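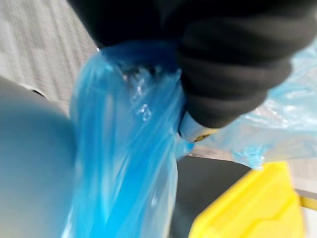
4. Baking your first loaf in the Mestano bread maker

Please read section 3 (Cleaning before first use) before you continue. The pan and the kneading blade must be washed and fully dried.

4.1 What you need

For the basic white loaf, prepare the following:
500 g strong white bread flour
320 ml water, at room temperature
9 g fine salt
One tablespoon of sunflower oil
One teaspoon of sugar
One and a half teaspoons of fast-action dried yeast

Weigh the flour on a kitchen scale. The cup that comes with the machine is meant for liquids only and gives a wrong result with flour.

4.2 Filling the pan

1. Lift the pan out of the machine by its handle. Do not fill the pan while it is inside, as spilled flour can burn on the heating element.
2. Push the kneading blade onto the shaft until it sits flat on the bottom of the pan.
3. Pour in the water and the oil.
4. Add the flour so that it covers the water completely.
5. Put the salt in one corner and the sugar in the opposite corner.
6. Make a small hole in the middle of the flour and put the yeast in it. The yeast must not touch the water at this stage.
7. Wipe the outside of the pan with a dry cloth.
8. Place the pan back in the machine and turn it to the right until it clicks.

Note: If the pan does not click, take it out, turn the shaft a little by hand and try again.

4.3 Choosing the programme

1. Close the lid and connect the plug. The display shows programme 1 (Basic).
2. Press SIZE until the arrow stands next to the medium loaf.
3. Press CRUST to choose light, medium or dark. For the first loaf we recommend medium.
4. Press START. The two points between the hours and the minutes begin to blink.

With the delay timer you can have the bread ready in the morning. Do not use the timer with milk, eggs or fresh cheese, because these ingredients may spoil in the pan.

4.4 During kneading

You may open the lid in the first ten minutes to look at the dough. It should form a smooth ball. If it is sticky, add one tablespoon of flour. If it is dry and the machine makes a knocking sound – this is not a fault – add one tablespoon of water. After that, keep the lid closed until the end.

Caution: The lid and the steam opening become very hot during baking. Keep the machine away from curtains and out of reach of children.

4.5 Taking out the bread

1. When you hear the signal, press STOP for three seconds and pull out the plug.
2. Put on oven gloves. Turn the pan to the left and lift it out.
3. Turn the pan over and shake it gently until the loaf falls out. Do not use a knife or fork, as metal scratches the coating.
4. Check if the blade has stayed in the bread. If so, remove it with the plastic hook.
5. Let the loaf cool on a wire rack for 70 minutes before you cut it.

Note: The machine needs to cool before the next loaf. If the display shows E01, open the lid and wait until the message goes out.

Spare blades and pans can be ordered from the Dawber service desk under part number 2824.

Continue with section 5, Wholemeal and rye programmes.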